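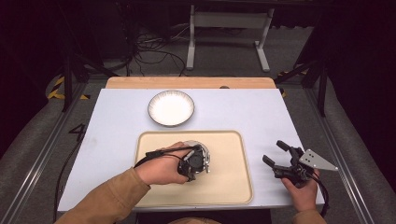
Six in the morning at Plutby and the bread is already out. Rye first, then the white loaves, then whatever Darlene Desjardins felt like making. In June that means cherry buns. Gone by nine, most days.

She bakes for a town of 835 people. Not all of them eat bread, she says, but most of them have an opinion on it.

The shop is small. Two ovens, one of them older than she is, a mixer that has to be talked to. Flour comes from the Henao mill, 34 miles of back road, and she drives it herself in a truck that smells like toast. "I tried having it delivered. They left it in the rain." So, the truck.

The rye is the one people drive in for. Dark, sour, a crust that fights back. The starter came from her aunt and has a name, Jerel, after an uncle who also never stopped complaining if he wasnt fed. It lives in a crock by the back door. Twice a day, flour and water. Christmas too.

Prices are up a little this year. Butter, mostly. She put a handwritten note on the door and apologized to every regular in person, which took most of a week. 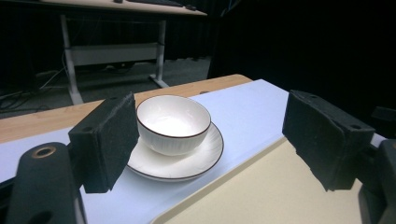

How long does a rye loaf keep?

Five days in a paper bag, cut side down on the board. After that, toast it. Darlene freezes hers in slices and says the fridge only makes it go stale faster.

Lunch is newer. Soup and a heel of bread, eaten standing up if the 2 stools are taken. Split pea the day I was there, plenty of pepper, ham from Bindport down the road. I had seconds. I took a loaf home and ate half of it in the car, crumbs everywhere, no regrets.

Next up is a seeded loaf, maybe in the fall. She has made it 61 times by her own count (its on the wall, in pencil) and still thinks the middle is gummy. I tried number 61. Seemed fine to me. She threw the rest to the chickens.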